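4. Setting up a public lecture in Trillar

Trillar Events, release 11. Section maintained by Fionnuala Dunne. Last revised January 21, 2003.

This section covers the creation of a single public lecture with one speaker, a discussion period and an open audience. For a lecture series on political or social themes, complete this section for the first lecture and then see Section 5, Linked Events.

You need an organizer account. A moderator account can edit the discussion queue but cannot publish a lecture.

4.1 Before you begin

Have the following ready:

The title of the lecture, as the speaker wants it printed.
A speaker biography of no more than 151 words. Longer text is accepted by the form but is cut on the printed program.
The hall code. The Breltow hall is 408. The Mägi reading room is 50.
The name of the chair for the discussion period.

Note: Hall codes are not seating capacities. Capacity is entered separately in step 5.

4.2 Creating the lecture record

1. Log in and choose Events – New – Public Lecture. Do not choose Meeting. A meeting record has no speaker field and cannot be converted later.

2. Enter the title. Titles with a colon are split at the colon on the program, with the second part set in smaller type. To keep the title on one line, replace the colon with a dash.

3. Enter the speaker's name and affiliation. If the speaker appears in a personal capacity, leave Affiliation blank and check Personal Capacity. The program then carries the standard line stating that the views given are the speaker's own.

4. Enter the hall code and press Tab. The hall name appears to the right of the field. If the field turns red, the code is wrong or the hall has been withdrawn. 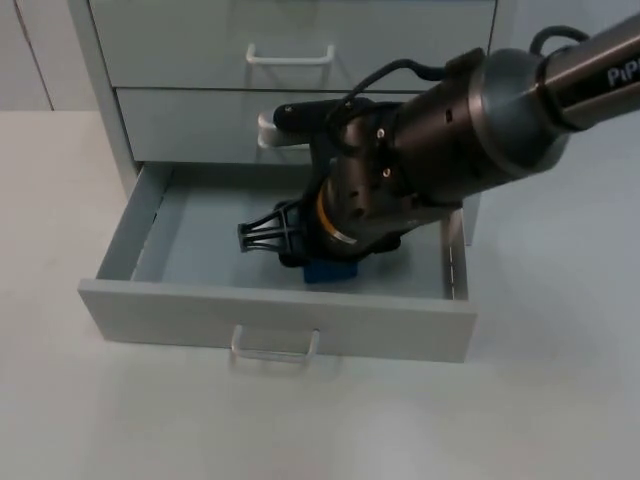

5. Enter the capacity. Trillar stops taking reservations when this number is reached. Seats for the speaker and the chair are not deducted.

6. Set Admission to Free, Donation or Ticketed. With Donation selected, the suggested amount is shown on the notice but is not collected.

7. Click Save Draft. The record is given a lecture number. Write it down – you need it for the Katum import in 4.4.

Caution: Leaving the page before step 7 discards all entries. There is no recovery file.

4.3 Setting the discussion period

1. Open the draft and select the Discussion tab.

2. Choose a queue type. Open takes questions in the order received. Alternating gives priority to people who have not yet spoken. Written accepts cards only.

3. Enter the time limit for each question. The limit applies to the question and not to the speaker's reply.

4. Enter the chair's name. A lecture cannot be published while this field is blank.

Note: The queue type can be changed during the lecture from the chair's screen. The time limit cannot.

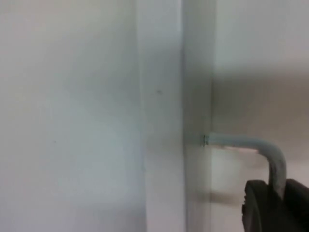 Figure 4-2. Pale panel and adjoining strip.

4.4 Importing the mailing list from Katum

1. In Katum, export the list as plain text with one address per line.

2. In Trillar, choose Lists – Import and enter the lecture number.

3. Check the rejected addresses before you click Accept. Duplicates are dropped without a message.

Caution: Import does not remove people who have asked to leave the list since the last export. Run Lists – Compare first.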